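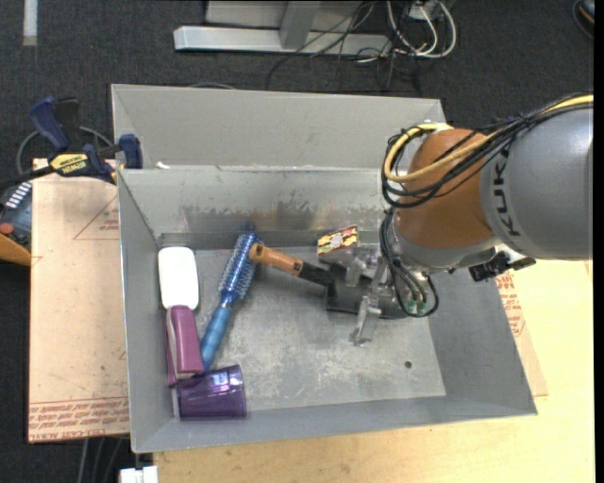
Houshang Bakhtiari asked under my last post whether they let visitors choose the objects, or if the arm only picks things it already knows. Good question, and my answer became too long for one reply, so I make a small thread.

1/ The open day was at Wodia, in the Etham building, on May 4, 2019. You enter through the bicycle yard and go up one floor. I came early and still stood in a line on the stairs.

2/ To the question: yes, visitors may choose, but only from their shelf. They have 200 household things there. You take a few, you give them to the operator, and she puts them in the metal bin. Your own keys or phone are not allowed. One man asked three times.

3/ My choice was the blue round hairbrush, because I have long hair and I know how such a brush catches on everything. The lady before me wanted a plastic cup. I thought the cup would be the easy one. The operator said that see-through plastic is one of the hardest things for them.

4/ The arm is a KUKA, gray and orange-brown, and it comes into the bin from the side. I expected a glass room around it, like in a car factory. It was a wooden table on a carpet, with the bin held by a clamp. We stood behind a tape on the floor and the operator kept the stop button near her hand.

5/ The gripper has a long finger with joints. They told us that this finger was changed in January. The old one was shorter and could not go well into the corners, and things in a bin always go to the corners. Anybody who has a kitchen drawer understands this.

6/ What surprised me is how slow it was. My brush took two attempts. The first time the finger closed on the bristles and the brush turned away. The second time it went for the handle, and it came up. People clapped. I also clapped, a bit late.

7/ The cup did not work while I was there. They tried it for a long time and then the operator took it out by hand. I liked that they did not hide this. She wrote it in her notebook like all the others.

8/ On the wall there was a paper with the results of the morning: 211 attempts. I forgot to write down how many were good, I am sorry. If somebody from Wodia reads this, please add it.

9/ There was also a talk by the Jakubowski group, 50 seats, all taken. I listened from the door. The part I could follow was about touching objects that lie against each other, for example two handles side by side. For us it is nothing. For the arm it may look like one long object.

10/ If you go next time: wear warm socks, the hall is cold. Coffee is free but finishes early. Children are allowed, and the operator answers them with more patience than she had for the man with the keys.

11/ Plustevov will have a similar day, I heard, but I do not know the date yet. Houshang, if you want to come, write to me and I will ask if they have a shelf too.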